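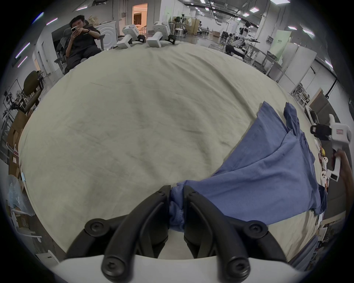 A blue one on the folding table, mid-afternoon

Folders and sorters wanted for our laundry room, June start

Hello! I'm Signe Juhl and I look after the laundry room at Fluria, where we wash, fold and send on second-hand clothes. We've got more coming through the door than we can manage (a lovely problem, but still a problem), so I'm looking for two people to join us for the summer, mornings or afternoons, whichever suits you.

Most of the job happens at the big table with the pale sheet over it. You take a garment, shake it out, lay it flat, smooth the creases and fold it our way. I'll show you our way on your first morning. Emese Tóth, who trained me, does a shirt so neatly it makes me want to start mine again, but we don't expect that of you!

You'd also be sorting by colour and size, loading the machine, pairing up socks and putting aside anything with a missing button or a broken zip for Inger to mend. Denim goes in its own pile, please, always.

Shifts are 20 hours a week and you'll be on your feet for a good part of them. There are proper chairs for breaks, and the kettle is down the corridor. No experience needed. If you've ever tackled a family's worth of washing on a wet weekend you'll pick it up fast.

We sent out 1,031 bundles last year and I'd love to beat that.

To apply, drop me a few lines at the Fluria front desk saying when you're free and whether you'd rather fold or sort. If I'm out, leave it with Boris Urban. Trial shifts are paid and start at 9 am.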